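Task layout and reset rules in household manipulation trials

Reading time: 4 min
Filed under: Robotics > Test methods > Domestic tasks

Task layout and reset rules are the written instructions that say how objects are placed before a robot manipulation trial, how much the placing may vary, and how the work area is put back afterwards. They are used in laboratories that teach or test robot arms on household jobs such as pouring, stacking and hanging. The rules cover the objects and the surface they stand on. Safety of the people nearby is dealt with in separate documents.

Background

Early household trials were often set up by eye. An operator put a cup and a bottle wherever seemed sensible and started the arm. Results from two sites could then differ because one had placed the cup nearer the arm, and there was no record to show it. The best known attempt to deal with this is the Cendwood layout guide, drawn up by Sharada Suvarna and Apostolos Nikolaidis and first used at the Irkinport test kitchen. A shorter version, the Namboodiri sheet, leaves out the sections on lighting and is meant for sites with a single arm.

Objects and surface

The Cendwood guide divides objects into three classes. Target objects are those the arm must grasp or act upon. Receiving objects are those that something is poured into, placed in or hung from. Bystander objects have no part in the task but stay in place throughout, as they would in a home. Each trial sheet lists every object under one class only.

Receiving objects are given clear space on all sides. For mugs the guide asks for 70 mm between the outer wall and the nearest other object. A mug's handle direction is written down at the start of each trial, as it affects which side the gripper can approach from. Bystander objects may stand closer together, and racks or stands may be loaded or empty provided the sheet says which.

Packaged goods such as cartons are treated as target objects with a limited life. A carton is handled many times and its edges and corners soften. The guide allows 200 grasps before a carton is replaced. It also states that shop packaging should be kept in its printed form, without tape or plain paper over the label, so that the objects look as they would in an ordinary kitchen. 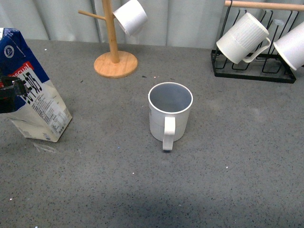 Gripper at a milk carton, with a single mug standing clear and further mugs hanging on a wooden tree and a wire rack.

Worktops may be of any colour or pattern, but the same one must be used for a whole series. Small crumbs and specks are permitted. Spilt liquid is wiped up before the next trial begins.

Variation

A layout that never changes tells the tester little about how the arm copes elsewhere. The guide therefore requires the target and receiving objects to be moved after each trial, within an area marked on the plan of the worktop. Handles are turned to a new direction at the same time. Bystander objects are moved once in every series of 300 trials.

Resetting

The operator waits until the arm has stopped and the gripper has opened before reaching in. Objects are returned by hand in the order given on the sheet, bystanders first. An object that has fallen is checked for chips or cracks. If it is damaged it is taken out of use and its number struck off the list.

A trial is void if the operator touches any object while the arm is working. Void trials are kept in the record with a note of the cause. They may not be deleted or run again under the same number.

Criticism

Ravindran Poojary has argued that the clearance rule makes pouring and placing tasks too easy, as mugs in a real kitchen are seldom left in open space. Suvarna replied that crowded layouts should be tested as a separate series, with their own sheets. The Domudura group follows the guide except for the clearance rule, and publishes its spacing with each set of results.

See also: Gripper wear; Object sets; Trial records

Last revised Jul 30, 2022

Comments (3)

Sreekumar Mudaliar
The 200 grasp limit is generous for milk cartons. Ours go soft at the bottom edge well before that. We keep a few full spares from the same batch.

kettle_arm
Does the 70 mm include the handle? The article says outer wall, but our sheet measures from the tip of the handle.

Mohandas Bhat
@kettle_arm From the wall of the mug. The Namboodiri sheet measures from the handle, so check which one you have.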